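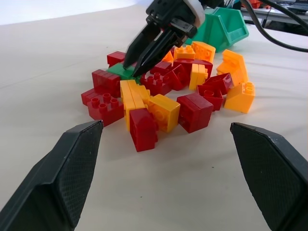 A separação por cor é o passo que mais atrasa a arrumação de tijolos de plástico grandes, e é também o que menos se aproveita depois. Durante dois anos mantive cá em casa um sistema de três caixas, uma por cor, e o sistema falhou sempre no mesmo ponto: a primeira construção da tarde mistura tudo e a reposição exige decidir peça a peça. Uma pilha de vinte tijolos vermelhos, amarelos e verdes em cima de um tampo branco, com uma única caixa verde-azulada ao lado, resolve-se de outra maneira. Caixa aberta em cima da mesa, lados inclinados, tudo lá para dentro sem critério de cor. O resto deste texto é a justificação e algumas medidas.

O inventário primeiro. Entre compras novas e lotes em segunda mão, a colecção tem 3,366 kg de tijolos, pesados na balança de cozinha em quatro tomas, com a tara da taça descontada. Não inclui bases nem figuras. São peças do formato grande, para mãos pequenas, e o volume aparente cresce muito em relação ao peso porque o interior é oco. É este o erro habitual na compra da caixa: escolhe-se pela massa ou pelo número de peças e depois a tampa não fecha.

Testei três recipientes.

O primeiro foi uma Flenness de 14 litros, paredes verticais. Boa a empilhar, má a esvaziar. As peças encostam às paredes, prendem umas nas outras pelos pinos e formam ponte. É preciso meter a mão e desfazer o bloco. Ao fim de uma semana já ninguém tirava nada do fundo.

O segundo foi um saco de pano com cordão. Ocupa pouco quando está vazio e fecha depressa. Defeitos: não fica de pé sozinho, não se vê o conteúdo e as arestas dos tijolos vão puxando fios da malha. Retirado de serviço.

O terceiro, de 27 litros, tem as paredes inclinadas e a boca mais larga do que a base. As peças escorregam para o centro quando se mete a mão e a ponte desfaz-se com um abanão. Vazio, encaixa dentro de outro igual. Cheio, não empilha sem tampa, o que para mim é indiferente porque fica na prateleira de baixo da estante Kundov, que tem 31 cm de altura útil. É esta a forma que recomendo.

Sobre a superfície de trabalho. Passei a actividade do chão para a mesa em Abril e não voltei atrás. O tampo branco e liso tem duas vantagens práticas: as cores saturadas distinguem-se sem luz directa e não há pêlo de tapete a entrar nos encaixes. A desvantagem é o ruído. Um tijolo que cai deitado faz pouco barulho, um que cai de canto ouve-se no andar de baixo. Experimentei uma base de cortiça de 3 mm e melhorou, mas as construções altas ficam menos estáveis, porque a cortiça cede de um lado. Tirei-a.

A quantidade na mesa também conta. Com a colecção toda despejada, a zona livre para construir desaparece e metade das peças acaba no chão. Vinte é uma boa dose para uma sessão curta. Para uma torre com base de quatro tijolos chega, para uma ponte com dois pilares fica justo. A caixa permanece ao alcance, atrás da pilha, e vai-se buscar mais se for preciso.

Procedimento de arrumação, tal como o uso:

Desmontar tudo antes de guardar. Duas peças encaixadas ocupam menos do que duas soltas, mas os blocos grandes criam vazios à volta e encravam na boca da caixa.

Começar pelas peças mais afastadas da caixa e trabalhar na direcção dela. Ao contrário, a mão passa sempre por cima das que faltam e deita algumas abaixo.

Não atirar. A queda de cima risca os pinos e, a prazo, o encaixe fica frouxo.

Verificar debaixo da mesa.

Cronometrei as duas variantes com a mesma dose, sempre a começar com os tijolos soltos no tampo. Com separação em três caixas, 59 segundos. Com caixa única, 27 segundos. É uma medição por variante, sem repetições, feita por um adulto, e vale o que vale. A diferença é suficientemente grande para eu não ter ido buscar a folha de cálculo.

Quanto à limpeza, água morna com detergente neutro numa bacia, de mês a mês. Os tijolos são postos a secar com os pinos para cima, em cima de um pano, com a cavidade apoiada de través para a água escorrer. Máquina da loiça não uso. Dois tijolos de um lote antigo vieram de lá empenados e deixaram de encaixar nos outros.

Falta resolver a etiqueta. A Ekström que tinha comprado para as caixas antigas descola em plástico texturado ao fim de poucos dias, e com uma caixa só a etiqueta perde quase toda a utilidade. Fica para quando chegarem os carris do comboio, que vêm de Cluvuldale e ainda não sei que volume ocupam. Se a segunda caixa for do mesmo modelo, encaixam uma na outra e a prateleira mantém-se como está. Se não couberem, terei de subir a prateleira do meio dois furos e refazer as contas da altura.

Publicado a 7/3/19, em arrumação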